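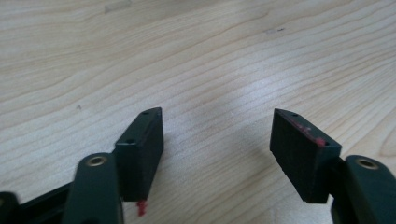
Pale tables show everything, one respondent in Toltden told me, and she wished she'd bought a dark one. I heard some version of that all through the interviews, and I went into this part of the study pretty much agreeing with it. I don't anymore, or only partly.

Figure 5. Pale wooden tabletop with a smooth, lightly varnished surface. The fine grain runs in slanting waves; note the thin grayish smudge toward the upper right and the tiny dark speck on the left.

5.2 What people call a mark

We asked 108 households to tell us about the table they use most, and then to go stand next to it and tell us again. The second answers were longer, which I expected. What I didn't expect was how much people argued with themselves about whether a thing counted. A smudge like the one in Figure 5 got called dirt, a stain, a scratch and "just the wood," sometimes by two people living in the same house. The speck was worse. Several people simply didn't see specks that size until a hand went over them, and then they couldn't leave them alone (I'm the same, I picked at my own kitchen table the whole time I was coding these answers).

The faint patches gave us the most trouble. There's a lighter, squarish area near the top in Figure 5 that could be a worn spot or could be a bit of something left on the surface, and I can't tell you which from a photo. Our first coding sheet made us pick. We dropped that rule in September and added an "unsure" box, and a good share of my own entries moved straight into it.

Shine matters too! On a smooth finish like this one the middle of the table throws back a soft glare, and people looking from a chair on one side reported marks that people on the other side swore weren't there. In the Beltcombe homes we had both of them swap seats before answering. That cleared up a lot of the disagreements — though it started a few new ones.

So are pale tables really harder to live with? On our 6-point bother scale, owners of pale tables did name more small marks, but they didn't rate themselves as more bothered by them. The respondent I started with gave hers a 5, and then added that she'd never sell it. I'd be careful with all of this, as the dark-table group was small and mostly in Toltden. Section 5.3 goes through the cleaning habits, where the two groups look a lot less alike.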